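We use cookies to remember your settings and count visits. Accept / Manage

Grekel hand-held gripper with wrist camera: review after 49 sessions

By Yara Jaber

I bought the Grekel to replace an Aoun hand-held that had started to stick on the closing stroke. Both are the same type of tool. You squeeze a trigger, two fingers close, and a camera on the body records what the fingers do. I use mine to record short pick and place demonstrations for a small arm in our shop in Donport. The arm runs a Pliscombe controller, and that mattered more than I expected when it came to mounting the camera.

The Grekel comes with the body, a trigger grip, one pair of flat pads, a camera bracket, a USB cable and a bag of screws. The camera is sold separately. Putting it together took 23 minutes with the printed sheet, and most of that was spent on the bracket. The sheet shows the bracket the wrong way around in step four. Turn it over and the holes line up.

Weight is the first thing you notice. The Aoun is lighter, and for the first week my wrist was sore by lunch. The weight sits close to the hand, though, so the tool does not tip forward when you reach. My sessions run about an hour, and I have stopped thinking about it.

The trigger is good. There is a little slack at the start of the pull and then the fingers move evenly all the way in. The Aoun moved in two stages and you could see it in the recordings as a small jump. I have not seen that with this one.

The pads are flat and fairly stiff. They hold boxes, blocks and tape rolls well. They are poor with anything thin lying on a table, like a washer or a plastic card, and you end up scraping it to the edge to get under it. The Aoun pads have a lip that helps with this. Grekel lists a lipped pair as an extra and I will probably order them.

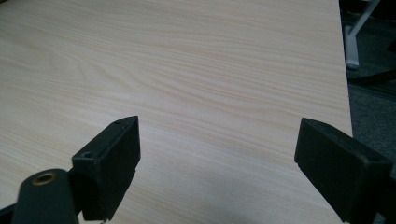
Camera angle is where I spent the most time. The bracket has three positions. In the lowest one the pads take up too much of the picture and small parts disappear behind them. In the highest one you see plenty of table but lose track of the tips when they close. The middle position is the one I kept. If your software expects the view to be centered between the fingers, check it with a ruler before you record anything. Mine was off to one side after I first tightened the bracket, and I threw out a morning of recordings.

I also set the same camera on the arm, using the Pliscombe wrist plate. The plate sits higher than the Grekel bracket, so the two views did not match until I put a spacer under the hand-held side. Pliscombe sells one. I cut my own.

Out of 127 recordings in the last batch, I kept all but nine. Four of those were my fault. The others had dropped frames, which stopped when I changed the cable. The one in the box is short and stiff and pulls on the connector when you turn your wrist. Buy a longer one.

Things I would change: the cable, step four of the sheet, and the pad screws, which use a smaller driver than every other screw on the tool. Spare pads are 89 dollars a pair, and that is too much for what they are.

I would buy it again for recording work with medium-sized parts. If you mostly handle thin or very small things, get the Aoun and put up with the trigger, or add the price of the lipped pads before you compare.

Contact | Copyright Yara Jaber | Back to top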